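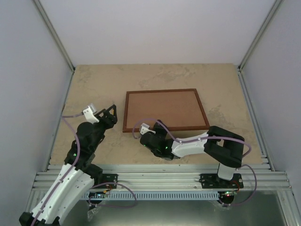 # Hutano: Resource Scarcity and Player Retention in a Small Survival Game

Project report, submitted Fri 2 July
Group members: Harriet Kapoor, Győző Juhász, Nafula Were
Supervisor: Mudassar Soomro

## 1. Purpose

Hutano is a single-player survival game for mobile phones, set on a chain of islands. The player gathers food and timber, keeps a fire going at night, and travels between islands by raft. The group built the game during the spring term and used it to study one design question: how scarce food can become before players stop a session early.

## 2. Development

Work began in March with a paper version of the map. The first playable build had two islands, Satuner and Petel, and a fixed day length. Győző Juhász wrote the inventory and crafting code. Nafula Were drew the tiles and the item icons. Harriet Kapoor was responsible for the food system and for the session logs.

The save format was changed once during the term. Saves from the first build cannot be opened in the current one, and testers were asked to start over. The group regards this as a planning error — the format should have been settled before any testing took place.

## 3. Food system

Each player character begins with 2000 food points. Walking, chopping and rowing all draw on this total, with rowing the most expensive. When the total falls below 1000, the character moves more slowly and the screen edges darken. At zero the session ends.

Two settings were compared. In the open setting, berry bushes on Satuner grow back every game day. In the scarce setting they grow back every third game day, and fish are found only off the Petel coast. The map, the weather and the starting tools were the same in both.
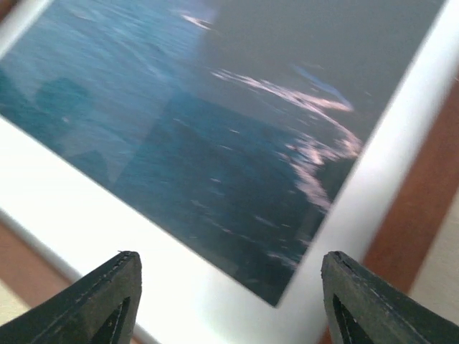 ## 4. Results

The logs contain 1601 complete sessions. Sessions in the scarce setting were shorter, as expected. Most early exits came on the first crossing to Petel, when players who had not saved enough food found themselves slowed at sea with no means of turning back in time.

Players who reached Petel in the scarce setting tended to stay longer than those who reached it in the open setting. Comments collected by Cúc Tôn, who ran the test sessions, suggest that the crossing felt like an achievement when food was short. Several testers also asked for a warning before departure.

## 5. Limits of the study

Testers were students at the same school and many had played similar games before. The logs do not record why a session ended, so a player who was called away looks the same as one who gave up. The sound was unfinished in both settings.

## 6. Further work

A third island, Siregar, has been mapped but is not yet playable. The group recommends that any later version show the food cost of a crossing on the raft screen, and that the logs include a short exit question.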